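March, 5:40 a.m.

Woke before the alarm again. Barometer in the hall had dropped overnight and the kitchen window had condensation on the lower pane only. Put the kettle on and wrote up the sourdough log while I still remembered yesterday's times.

Loaf 8 of the rye series came out of the oven at 9:15 last night and I cut it this morning after a full rest. Crumb is still gummy in the bottom third. Crust fine. I have now changed the hydration twice and the oven temperature once, and the gummy layer has moved by less than the width of a pencil. This points to the starter. The flour is the same Muden dark rye I have used since winter, same mill, same sack. The scale was checked against the brass weights on Sunday's list of chores and read true at both ends.

Current procedure, for the record:

Starter refreshed the evening before, one part old to four parts flour and four parts water by weight. Left on the shelf over the boiler, covered with a plate. In the morning, 150 grams of starter goes into the main dough. Salt in last. Mixed with a wooden spoon until no dry flour shows, then into the tin, smoothed with a wet hand. Proof until small holes open on the surface. Bake hot for the first part with steam, then turn down.

What I suspect is acidity. A rye dough that is not sour enough lets the enzymes chew through the starch in the oven, and the starch then cannot hold the water. The old Ferkudum booklet says the same in one line on the page about faults, under "wet streak," and then gives no cure. Emmanuel Bakilana told me in his last letter to run the starter warmer and longer, and to stop judging it by how high it rises. He bakes for a living and I do not, so I should have done this before touching the water. I changed the water first because it was easy to change.

Plan for loaf 9: all quantities the same as loaf 8. Starter kept 3 hours longer. Nothing else altered. If I alter two things I will learn nothing, as with loaves 5 and 6, which are useless for comparison and were not even good toast.

Also wrote to Shirima about the replacement lid for the long tin. The one they sent is for the short tin. It has the right label and the wrong length. Asked for the lid and return postage. No reply expected before the end of the week.

7:10 a.m.

Walked out before breakfast, the long way, by the straight path between the fields. Sun very low and directly ahead, so most of the outward leg was done with my hat brim down. Left knee stiff at first and then acceptable. The new insoles are better on hard ground than the old ones and worse on loose stones. I will give them another week before deciding.

Thought about the starter for most of the way. If the shelf over the boiler cools after the heating goes off at night, then the starter has been sitting at the temperature I want for only part of its time. I have never measured it. I have measured the kitchen, the flour, the water and the dough, and assumed the shelf. Put the spare thermometer up there as soon as I got back, with the probe in a glass of water so it does not jump each time the door opens.

Home, porridge, two cups of tea.

1:30 p.m.

First shelf reading taken at noon: warm enough. This says little, as the boiler had been on all morning. The reading that matters is the one before dawn. Will have to get up for it or find the thermometer that stores its minimum. I believe that one is in the box with the greenhouse things.

Found the box. Found the thermometer. Battery dead and the contacts furred green. Cleaned them with vinegar and an old toothbrush, rinsed, dried on the radiator. New battery in. Display came up with two segments missing in the last digit, so a 6 and an 8 will be hard to tell apart. Good enough for this purpose.

Lunch was loaf 8, toasted hard, with cheese. Toasting hides the fault almost completely. The flavor is mild for a rye, and that agrees with the acidity idea. I should have written down flavor from loaf 1. Have ruled an extra column in the log and filled in what I could from memory, in pencil, with a question mark next to each.

4:00 p.m.

Paid the water bill. Rang Wetari about the oven door seal and was told the part is made in two versions, depending on a letter stamped inside the door frame. Looked with a flashlight. The letter is either a C or a G. Rubbed it with a pencil through thin paper and it is a G. Rang back and ordered. The seal leaks at the lower left corner, so steam in the first part of the bake has been less than I supposed. This would affect the crust and the rise but should not affect a gummy base. Noted in the log anyway, with the order number.

The seal will arrive in the middle of the series. I will keep it in its bag until loaf 9 and loaf 10 are both baked and cut.

8:45 p.m.

Starter refreshed at 8:20. Water at blood heat, checked. Stirred smooth, plate on, up to the shelf next to the thermometer. Cleared the stored minimum at 8:25. The heating goes off at eleven.

Refilled the salt jar. Flour sack is getting low and will do two more loaves if I do not spill any. Must order before then, and must ask for the same milling.

Alarm set for 5:30. Knee rubbed. Bed.

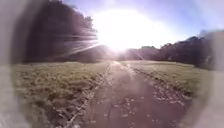 The straight path, sun low at the far end.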